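Review: The Stimwood two-arm kitchen cell, seen at Zedbridge's open day
Posted 2020-07-30

I went to the Zedbridge open day with a fairly simple question. Would I tell my sister-in-law, who runs a small catering kitchen, to put money into one of these? The invitation promised "a working look at robotic table service." The product is called Stimwood, it's a pair of arms with grippers and the software to run them, and the people showing it were Jong-dae Sung and Hwa-young Han.

The cell is built for development, which they say up front. Brown paper over the table, blue tape in a grid, bowls and plates set out on it, a dish rack, a lemon. The tape is for putting things back in known spots between runs, Sung told us. Some of it is torn. I'd like to have seen the same job on a bare steel counter with a wet cloth and somebody's phone on it, and I said so. He said that was on the list for next year.

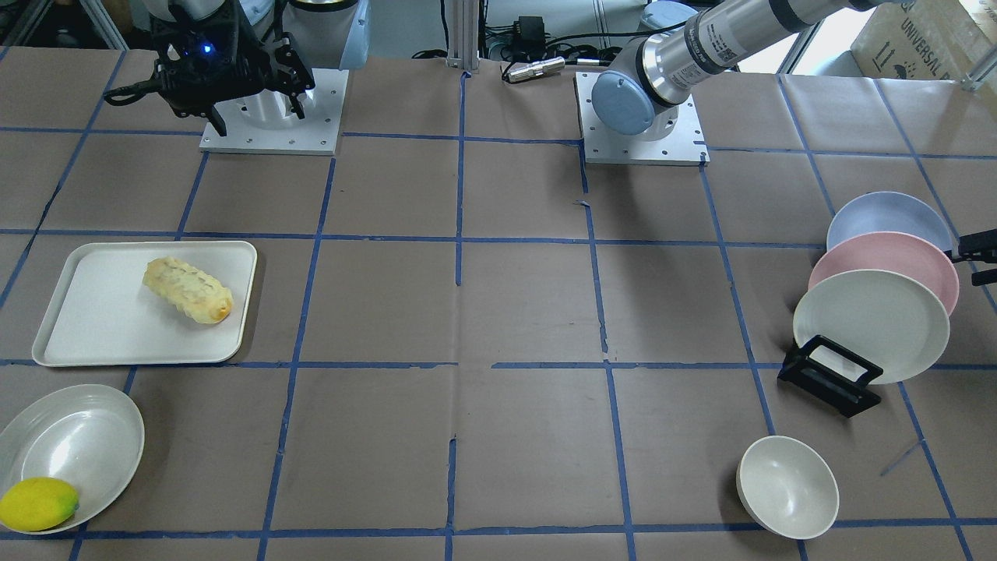
My first complaint is pace. I used to work a pass on weekends, and a tired teenager would clear that table before the arm had settled on where to start. Han's answer was that speed is a setting and they keep it low for visitors. Fair enough, but then show us the fast setting from behind a line! A demonstration at a speed no kitchen would accept tells me very little.

The grippers I have mixed feelings about. Two fingers is a sensible, cheap choice and there isn't much to break. Plates are another matter. A plate is thin at the rim and slides when you push it, and I wanted to know what happens with a chipped one, or a greasy one. Those questions got a polite nod.

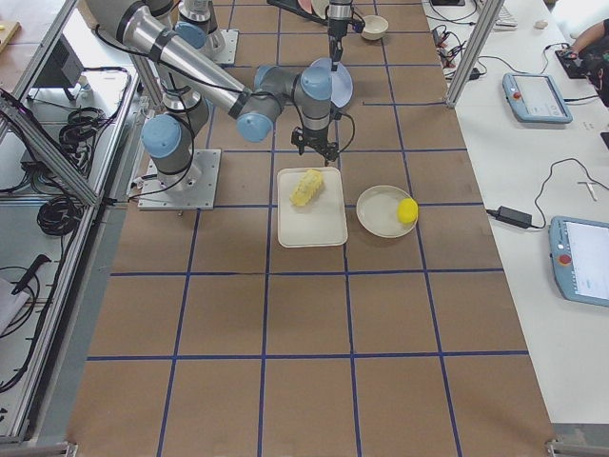 Then there is the matter of people. Each arm comes with its own teach pendant, with a big red stop button, and I was glad to see them within reach. But a pendant wants an operator. Sung reckons one trained person could look after 3 cells. My sister-in-law has one trained person, and she makes the sauces.

Setup is the other cost that didn't make the handout. Count the floor space for the metal framing, a side bench for the electronics, and a lot of black cable that would need to be boxed in before any health inspector got near it. I asked for a footprint figure and was given a brochure from June with a drawing of the arms alone.

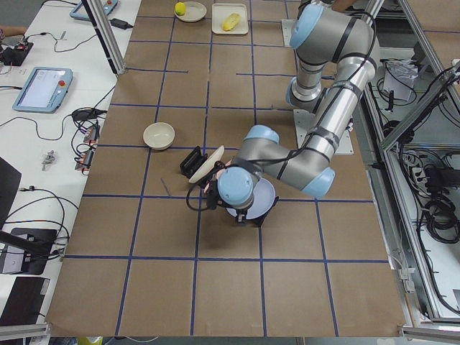

What did I like? The staff didn't oversell. When I asked how many practice runs they had logged on the plate job, Han said 671 without looking it up, and she didn't claim they had all gone well. The arms themselves look solid, and the mounting plates are the sort of thing I'd trust. They also let us look at what the wrist camera sees — the most useful part of the visit for me, as it explained why the layout matters so much.

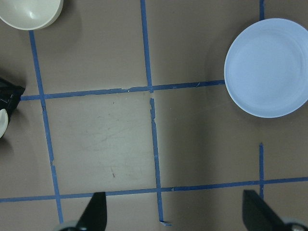

Wrist camera view, with the gripper fingers at the bottom and the light blue dish at right.

From up close like that, a dish is often only part of a dish. A person fills in the rest from habit. I don't know how well Stimwood does, and an afternoon at an open day wasn't going to settle it.

No price was given. "Talk to sales" is the answer you get, and I have left my number.

For a research lab or a college course, 4 out of 5, and the open day is worth the drive. For a working kitchen I'd hold off until they run it on a messy counter at full speed with the cables put away.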